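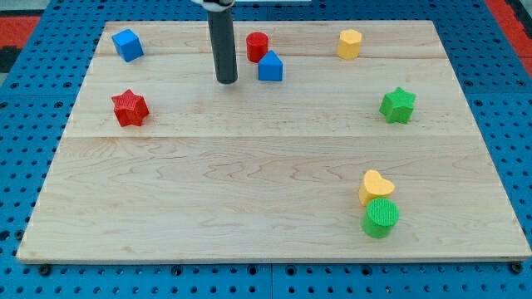

But a mess is only a mess if you know what tidy was meant to look like, one of our readers wrote in the margin of the first draft, next to the sentence where I had called these layouts "untidy". I grumbled about it for a day and then took the word out. This section is mostly the result of that remark.

3.2 Scattered layouts and what people call a group

In the Brandes study we wanted to know how people talk about a small number of blocks when nobody has put them in a row, a tower or a box. Rows are easy. Give people a row and they start at one end and carry on to the other, and we learn very little. A layout like the one in Figure 1, with eight blocks spread over a wooden board, gives them no obvious place to begin. They have to pick one, and I find the picking a lot more interesting than I expected to when we planned all this.

We collected 1078 written descriptions for 50 scattered layouts, from people at our two sites, Skenenside and Grodton. The instruction was as plain as we could make it: write down what is on the board so that a friend could set it out the same way. We gave no word limit and no list of shape names. (We did try a list in the pilot, and people spent their time hunting through it for the right word, so out it went.)

Two blocks standing close together get treated as one thing. Take the red cylinder and the blue triangular prism in Figure 1. They differ in colour and they differ in shape, so by any sorting rule you might teach a small child they belong in separate piles. Even so, pairs like this were nearly always written up together, as "the two by each other" or "the little huddle", and only then pulled apart into a red one and a blue one. Closeness came first and colour came second. I had bet on colour, and I owe a colleague lunch.

Colour did win once the gaps got wider. A blue cube and a red star set apart on the same side of a board were seldom called a pair. Writers would rather jump right across to another block of the same colour, and some went back and forth over the whole board like this before they had finished. It makes for tiring reading, but the friend could usually follow it.

Then there are the names. Cubes are cubes, or now and then "squares", which bothered nobody in either group. Stars are stars. The triangular prism is where it all goes to pieces: we had wedge, roof, ramp, tent, slice of cheese, triangle, and "the Toblerone one". Any of these will do the job if there is a single such block on the board. With more than one, people tended to stick with whatever name they had used first, even when they had plainly gone off it by the end.

I should say something about the wood. Our coding scheme, which we call Rendine, has 10 labels for places, such as corner, near edge and middle, and we wrote it thinking of the board as blank. It isn't blank to the people looking at it. A seam running across the surface is a very handy line, and they used it: "just behind the join", "on the paler plank". We ended up adding a label for marks in the surface and recoding everything we had done up to then – a dull September, that. Agreement between the coders got better afterwards, mainly on blocks near the middle, where "middle" alone had been covering far too much ground.

What I can't tell you yet is how much of this would survive on a plain cloth. We have nine layouts set aside for that comparison, and I come back to them in Section 5.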